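Budget matériel : ce que la simulation nous permet de ne pas acheter tout de suite

1er juin 2018

Le dossier d'achat pour le poste Donden devait partir en février. Il est toujours sur mon bureau, et j'ai fini par le reprendre ligne par ligne avec Jozefína Tichý, qui tient les comptes du labo. Le point bloquant reste le même : deux bras complets ou un seul, avec le second reporté à l'exercice suivant.

Avant de trancher, nous faisons tourner la tâche dans une pièce simulée. Un plan de travail blanc, de petits objets posés dessus, un robot à deux bras. Le bras gauche descend vers le plan, le droit reste levé, pince ouverte.

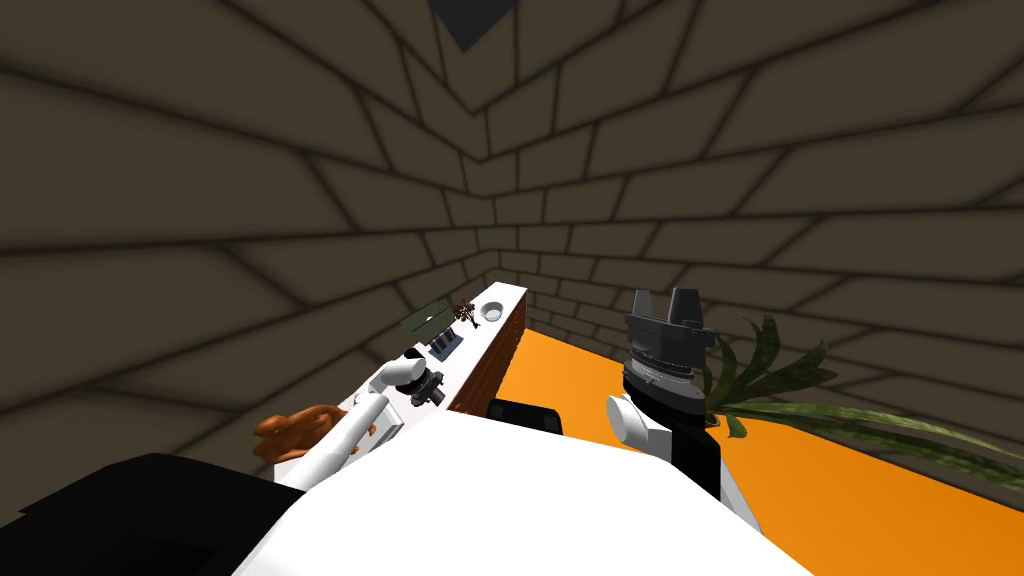 Rubrique : Achats et planification

Le devis Hrnčiar compte 4 postes : bras, pinces, châssis, calcul. Les pinces sont chiffrées à 2000 euros pièce, hors montage. La garantie est de 24 mois sur les bras, mais elle exclut les doigts, considérés comme des consommables. J'ai demandé le prix d'un jeu de rechange et j'attends la réponse. Tant que cette ligne est vide, comparer avec l'offre Cundow n'a pas beaucoup de sens, leur tarif incluant les rechanges.

Côté encombrement, la simulation est plus utile que la fiche technique. Le meuble est placé en biais dans l'angle de deux murs de brique, et la pince gauche travaille à l'extrémité du plan de ce côté. J'en tire une contrainte pour la salle réelle : il faudra prévoir l'approche du châssis avant de commander le mobilier, et non l'inverse comme je l'avais écrit dans la première version.
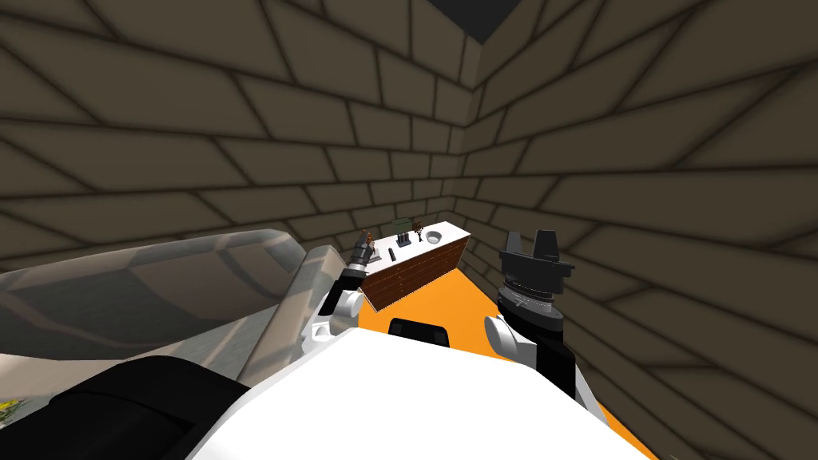
Carnet Helix, n° 2

Reste la question du second bras. Sur les vues que je garde ici, il est tenu à la verticale, à l'écart du plan. On peut y lire un argument pour l'économie. Je m'en méfie : une tâche de saisie à une main ne dit rien du transfert d'un objet d'une pince à l'autre, et cette tâche figure au programme Helix. Acheter un châssis prévu pour un seul bras obligerait à le remplacer ensuite.
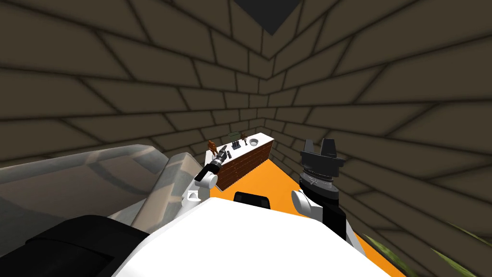
Ma proposition est donc un châssis double, câblé des deux côtés, avec un seul bras monté la première année. Jozefína préfère une commande unique — un seul dossier, une seule livraison, une seule recette. Elle a raison sur les frais de port, que j'avais oubliés. Je refais le tableau avec les deux variantes et j'ajoute une ligne pour le mobilier, absente jusqu'ici. Si Hrnčiar répond pour les doigts, la comparaison avec Cundow sera dans le prochain billet.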